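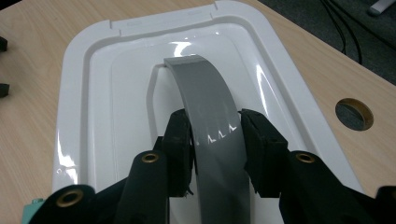 Skirnel Hand-Held Gripper Set
Paired grippers for recording manipulation demonstrations
By Erkard

You want a robot to put the blocks in the box. You could program it, which takes one patient person and most of a spring. You could drive the arm yourself from across the room and find out how bad you are at being an arm. Or you could pick up a Skirnel in each hand, do the chore the way you'd do it at home, and let the policy learn from that.

The Skirnel set is what our own lab uses for method work. It went on sale because visitors kept asking to take one home, and two of them were not joking.

What you get

Two grippers, left and right, with tethered data cables. Two-finger parallel grasp. Brass eyelets at the joints. A wrist camera on each unit, looking down over the fingers, so the view your model trains on is the view it will have later on the arm. The recording software is called Mikeo. It has one big button and a settings page that we would prefer you left alone.

Fingers

The fingers are dark, blocky and a little homely. We tried a slimmer pair last year. They looked wonderful and dropped things. The current ones have small holes along the top face, and you will be tempted to hang something off those. Go ahead, but recalibrate afterward, and keep whatever you add out of the camera's view.
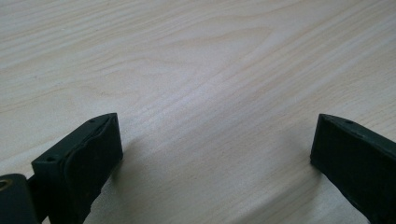

Wrist view, fingers open over a bare tabletop.

Reach, close, lift, let go. Mikeo logs finger opening along with the video, so a half-hearted squeeze is recorded as a half-hearted squeeze. The policy will imitate it faithfully.

The method, briefly

Most of our customers buy the set for the hardware and then write to us about the method, so it may as well go on the page. The technique is called Stoica and the idea is not complicated. Record the whole chore with both hands, mistakes included. Then split each recording wherever a finger opens or closes, and train on the pieces as well as on the whole. A fumbled grasp followed by a good one is two pieces, and both of them are worth having -- the second one especially, as it starts from a mess.

Our reference set for box-and-block chores holds 2,246 demonstrations. After we threw out the ones with dropped tracking, 1,524 were left, and those are what we train on. The rest are in a folder with a rude name. Held-out testing was 154 trials on a two-arm setup, and the policy failed 39 of them. Roughly half of those failures involved a lid. We have views about lids.

ERKARD DEMONSTRATION ROOM, July -- Safta Costache, who runs the recording program, is firm about the workspace. One small table. A clear box with latches, a white lid with a handle, and a handful of plastic blocks in colors that don't match anything. Both grippers stay on their cables, and the cables drop off the near edge so that they can be ignored.

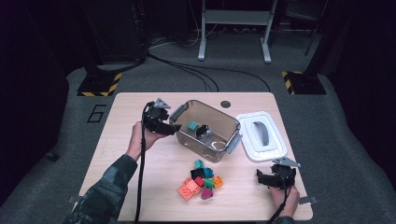 DEMONSTRATION ROOM, July

Costache's advice to new operators is short. Work at the speed of someone who is paid by the hour. Look at what you're about to grab. If a block falls over, leave it fallen and pick it up from there, and don't say sorry to it. (The audio is off, but people do it anyway and it slows them down.)

Operators with large hands sometimes find the grip snug for the first session. Operators with small hands find it heavy. We have not found the operator it was built for, though the mechanical team insists there is one.

Good for

Packing and unpacking, sorting, opening and closing boxes, anything two hands do on a tabletop. It is less good for cloth, and hopeless for soup.

Before you order

You will need a computer with two free ports, even light from overhead, and a table you don't mind looking at. Glossy plastic will throw highlights back at the wrist camera. We leave them in the training data, as your robot is going to meet shiny things eventually.

Replacement fingers are sold in pairs. Cables are sold singly, and most labs order a spare after the first month. The Stoica training code comes with the set, along with a manual that Costache wrote and would like somebody to read.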